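Corkix Holiday Lettings Listings, README

Last update: 13 Jul 2019
Contact: Inès Pons

What is it

Corkix is a collection of holiday rental listings from two areas, Zadberg and the Dervishi coast. Each record is one property that the owner offers for short stays. I began to collect them in March for a small study on how owners write to guests, and later I cleaned the files so that other people can use them too.

The listings came from the owners by a web form on the Starotora site. No listing was copied from a booking platform. Every owner agreed that the text may be shared, with the name and the phone number removed.

Files

listings.csv has one row for each property
texts.csv has the description written by the owner, in the original language
prices.csv has the weekly and nightly prices by season
places.csv has the names of villages and the area where they belong

All files are UTF-8 with a comma as separator. If you open them in a spreadsheet program, please choose UTF-8 by hand, or the accents in the village names will be broken.

Main columns in listings.csv

id: number of the property, the same in all files
type: house, apartment, bungalow, room
area: zadberg or dervishi
sleeps: maximum number of guests, as the owner says
bedrooms: a studio has the value 0
pets: yes, no, ask
pool: private, shared, none
min_nights: shortest stay accepted in high season
distance_beach: in meters, empty for Zadberg

The value "ask" in the column pets means that the owner wants to speak with the guest before deciding. Please do not change it to "no". In my first version I did this and the results for bungalows were wrong.

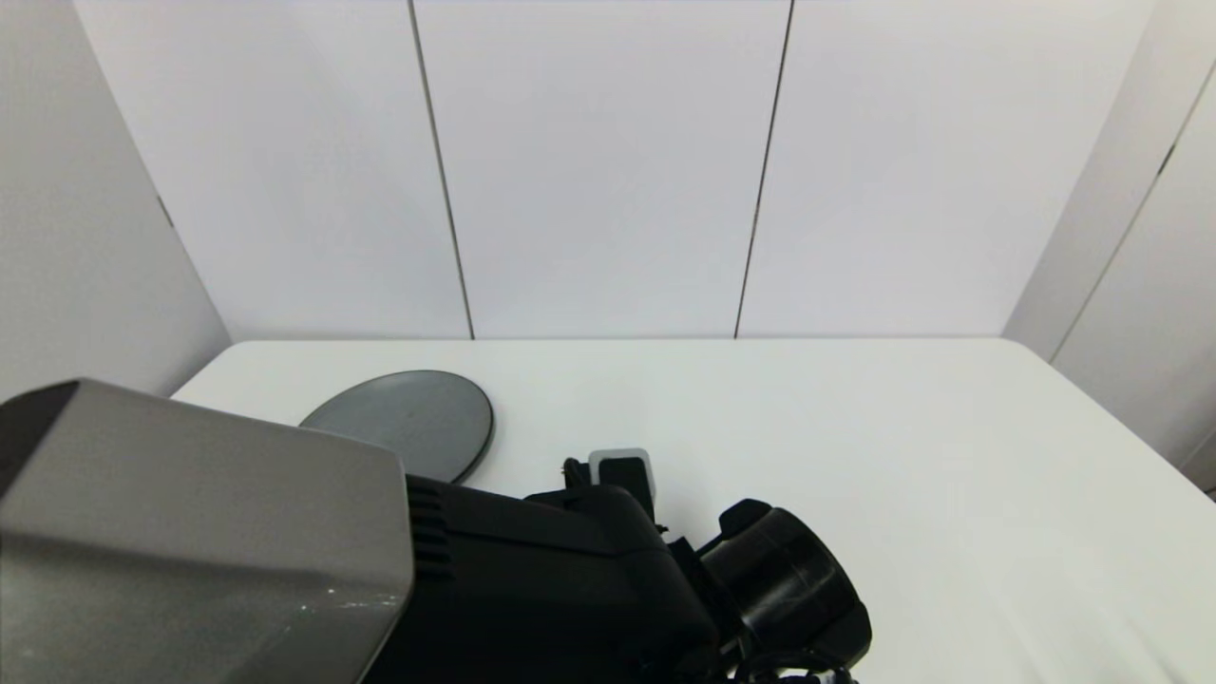 Prices are in euros and include the cleaning fee when the owner told us the amount. When the fee is paid separately on arrival, it is in the column fee_extra. The most frequent fee is 60 euros. The tourist tax is not included in any price.

High season means July and August for the Dervishi coast. For Zadberg there is also a winter high season, and for this reason prices.csv has two rows of type "high" for the same property. Look at the column season_name before you calculate a mean.

Known problems

Some owners wrote the price for one person and not for the whole property. I corrected the ones that I could confirm by email. The others have the mark check_price = 1, and it is better to leave them out.

The column sleeps often includes a sofa bed. There is no way to separate it from the real beds.

Distances to the beach were given by the owners and tend to be optimistic. One house is listed at 200 meters, and on the map it is clearly farther, on the other side of the road. I kept the original value.

Duplicates can exist when an owner filled in the form again after changing the price. I removed those with the same address.

Not for

Please do not use the data to compare with prices of today, or to contact the owners. It is also not a complete list of the lettings in either area.

How to cite

Pons, I. Corkix Holiday Lettings Listings, version 2.

Corrections are welcome by email. Please write the id of the property in the subject.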